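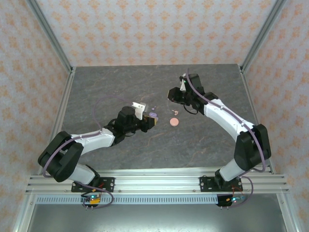 La zapatilla con placa llegó al corredor popular hace ya unos cuantos inviernos y todavía no hay manera de tener una conversación tranquila sobre ella. En la salida de cualquier carrera de barrio se ven más placas que dorsales bien puestos. Las marcas la explican siempre con palabras de taller: palanca, retorno, articulación, eficiencia del tobillo. Hablan de la pierna como si fuera una máquina con la base fija y un recorrido que se puede repetir. Mi pierna no está atornillada a nada. Pisa un bordillo, esquiva un charco, llega cansada al último tercio y a partir de ahí hace lo que puede.

Llevo desde enero corriendo con tres pares prestados y con uno que pagué yo, y quería escribir sobre ellos sin haber bebido antes la limonada. La Wekden Pista es la que más se vende en las tiendas de mi ciudad. La Atanasov de competición es la que más se ve en los podios comarcales. La Brillus es la que todos los vendedores sacan en segundo lugar, cuando uno ha torcido el gesto al oír el precio de las otras. El cuarto par es mi zapatilla de siempre, sin placa, con la suela gastada por el talón y un cordón que no es el suyo.

Empiezo por lo que me gusta, para que no se diga. Las tres son ligeras y las tres hacen algo raro y agradable cuando se corre deprisa por terreno liso. Hay un empujón hacia delante que se nota en los primeros metros y que a los pocos minutos se deja de notar. Al día siguiente los gemelos me dolían menos, o eso apunté en el cuaderno. También apunté que había dormido bien y que era domingo.

Y ahí está el problema con casi todo lo que se cuenta de este calzado. El folleto de la Wekden promete una mejora de 4 segundos por kilómetro. No dice a qué ritmo, ni en qué corredores, ni si los corredores sabían lo que llevaban puesto. Escribí a la marca para preguntarlo. Me contestaron con amabilidad y me mandaron el mismo folleto en mejor resolución.

Quise hacer la prueba por mi cuenta, con las limitaciones del caso. Elegí el circuito del parque del río, que mide 622 metros y tiene una cuesta corta junto a los columpios, y di series con cada par en días distintos, procurando no mirar el reloj hasta el final. La Atanasov salió algo mejor que las demás. Mi zapatilla vieja quedó segunda. La Brillus quedó última, pero el día de la Brillus hacía un viento de cara que en la recta larga obligaba a bajar la cabeza, así que yo no me atrevería a escribir nada contra ella con esos datos. Tampoco a favor de la Atanasov. Un corredor, un parque y unas mañanas sueltas no demuestran nada, y sospecho que buena parte de las reseñas que leemos están hechas con bastante menos.

Luego está la duración. A los 49 kilómetros la Wekden ya tenía la espuma arrugada por la parte exterior, y la suela delantera había perdido el dibujo justo donde yo apoyo. En la tienda me dijeron que eso era normal, que es un zapato de carrera y que para entrenar se necesita otro. El otro, casualmente, también lo venden ellos. Así se llega al armario de tres pares, uno para rodar, uno para series y uno para el gran día — y el gran día, para la mayoría, es una carrera de diez kilómetros con bolsa de regalo y un plátano.

No quiero parecer el que protesta porque antes se corría en alpargatas. Antes se corría peor calzado y con más ampollas. Si alguien pelea por bajar una marca concreta y tiene el dinero, que se las compre y que las disfrute. Me molesta más la otra venta, la que se le hace a la gente que empieza. En la feria de la última Kunulano, la media maratón de primavera a la que voy casi todos los años, había una cinta de correr con una cámara detrás. Uno trotaba un rato, le enseñaban su tobillo en una pantalla y le recomendaban un modelo. Me puse en la cola dos veces, con una hora de diferencia. La primera vez resulté ser pronador leve. La segunda, neutro. En ambas me recomendaron la misma zapatilla, que estaba rebajada.

Pregunté a los de mi grupo por qué habían comprado las suyas. Unos dijeron que por las lesiones, y dos de ellos siguen lesionados. Otros, que por la marca de fulano. Uno admitió que le gustaba el naranja, y fue la respuesta que menos me costó creer.

¿Entonces? Si la zapatilla actual no duele, yo esperaría. Si duele, antes de cambiar de espuma miraría cuántos días seguidos se está corriendo y a qué ritmo se hacen los rodajes que deberían ser suaves. Eso no cuesta dinero y tampoco da comisión. Y si se va a comprar una placa de todas formas, conviene pedir que dejen probarla en la calle, cuesta abajo incluida, porque en las curvas cerradas las tres me parecieron inestables, sobre todo la Brillus, que es alta y estrecha de atrás.

He devuelto los tres pares. El de Wekden, con una nota sobre la suela, por si le sirve a quien lleve esas cosas. El mes que viene me toca escribir de los geles.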